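Simulated kitchen for our school robotics club: arm keeps missing the plate in the sink

Medholm Community Help > Clubs and Student Projects > Robotics

Posted by Yae Kobori

Hi everyone! I help run an after-school robotics club with 8 students, and this term we moved from line-following cars to manipulation. We have no budget for a real arm, so it's all in simulation, and the kids are completely hooked. They stay late to watch a fake robot do dishes!

The project is called Dulley. The task is to reach into a kitchen sink, pick up one plate, and set it on the counter. The rules we wrote in June say the arm gets 90 seconds per try, and the kitchen gets shuffled before each one, so the plate moves and so does the stuff on the counter.

What we have so far: the students drive the arm by hand with a game controller and we save every run. Then a small learned policy (one overhead camera view plus joint angles, nothing fancy) tries to copy them. We have 36 saved runs. The policy heads for the sink every single time, which got a huge cheer the first time it happened, but then it hovers near the right-hand side of the basin and closes on nothing.

The view below is from one of the new layouts, with the plate a little left of the middle of the basin and the gripper over by the right corner.
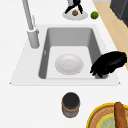

What I'd love help with

1. Is 36 runs simply too few, or should we fix something else first?

2. The students want to add more food and dishes to the counter to make it "harder and cooler." Good idea at this stage or not?

3. Any way to have the club see why it stops where it stops? They're 13 and 14, so pictures beat equations.

Thanks so much, this has been the best term we've had.

Dinesh Bhatt

What a great project! I coach a team at Cliswood and we went through nearly the same thing with cups in a cabinet.

Before you record anything else, look at where the plate was in the runs you already have. Ours were bunched up on one side of the shelf. The students had restarted whenever the cup landed somewhere awkward, so the policy had hardly ever seen the awkward spots. If most of your plates were on the right half of the sink, hovering on the right is exactly what I'd expect.

Easy way to check, and it's a nice activity for the kids: print an outline of the basin from above and have them put a sticker where the plate was at the start of each run. Then put a second color of sticker where the gripper first closed during the failed tries. You'll probably see the pattern in ten minutes, and that covers your number 3 too.

As for how many, we got decent results at 300, but we were improving well before that. Spread matters more than the total. Have each student take a different patch of the sink and fill it in.

One other thing that bit us: white plate, pale gray basin, soft lighting. That plate doesn't stand out a whole lot in your view. Try it with a dark blue plate. If the arm suddenly does better, you know the camera side is weak, and you can work back toward the white one.

Zofia Szczepańska

I'd leave the counter alone for now. You already have a lime, a jar and a loaf of bread up there, plus other dishes! Get it working with the clutter fixed in place, then shuffle the clutter, then add new things. My students at Ahonen did it in the wrong order and we lost a month.

Also check how the plate is supposed to be grabbed. A plate lying flat on the bottom of a sink is hard. Are your drivers pinching the rim or trying to get fingers under it? If half do one and half do the other, the policy tends to land somewhere between the two and gets neither. Pick one grip and re-record - it's dull for an afternoon but worth it. We went with pinching the rim on the side closest to the gripper.

And please post a clip when it gets its first plate out, I'd love to show mine.

Araba Abubakari

is your time limit in sim seconds or real seconds?? ours was set to real by mistake and slow laptops failed everything. takes two minutes to check. good luck to the kids!!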